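## 3. Setting and materials

The study looked at how people use and look after a shared microwave in an open office. We worked on the mezzanine at Clanstead, a two-level office building where the upper floor has a railing along its edge and the desks sit one level down. Juwita Goh ran the visits and Chukwuemeka Bassey coded them. Figure 2 shows the place and the appliance.

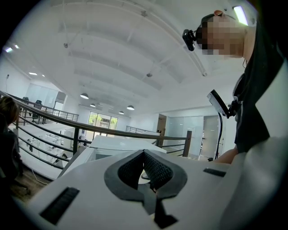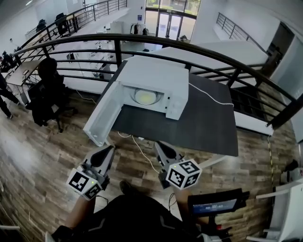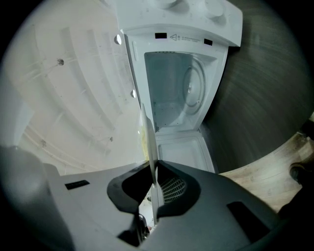
**Figure 2.** The mezzanine and the microwave. Top: the upper level beside the railing. Middle: the white microwave on the dark gray tabletop, door open and turntable plate in view. Bottom: the open oven from close by, with the two round knobs at the edge of the panel and the small printed markings below it.

### 3.1 The appliance and its place

The microwave is a plain model with round knobs and a turntable. We chose it over the keypad oven used in our Ralatport pilot, where several people gave up on the menu and asked a colleague to set the time for them. The door is hinged on one side and needs free tabletop to swing through – a point that came up often in the interviews. People who brought lunch in a large bag tended to put it down first and then move it again to get the door open.

Power comes by a cord that crosses the tabletop. In the early visits we asked people to keep plates and cups clear of it. We dropped the request later, as it changed where they put things.

### 3.2 Visits

We logged 296 visits in December, all between late morning and mid-afternoon. A visit began when a person touched the door and ended when they walked away from the table. Goh noted four things: what went in, whether it was covered, whether the door was left open or shut at the end, and whether the person wiped anything. Food was recorded only by type (soup, rice dish, leftovers on a plate, drink).

After removing visits where the person only looked inside, 58 were set aside for close coding. They were picked to spread evenly over the lunch period. Bassey coded all of them and Goh coded a second pass without seeing his marks. Disagreements were mostly over what counts as wiping – a quick brush with a sleeve was finally coded as no wipe.

### 3.3 Cleaning check

At the end of each afternoon we took out the turntable plate and checked the cavity floor, the back wall and the inner face of the door. Each surface was scored from 0 to 2, where 0 means no visible marks and 2 means dried food. The plate was then washed by hand and put back before the next morning.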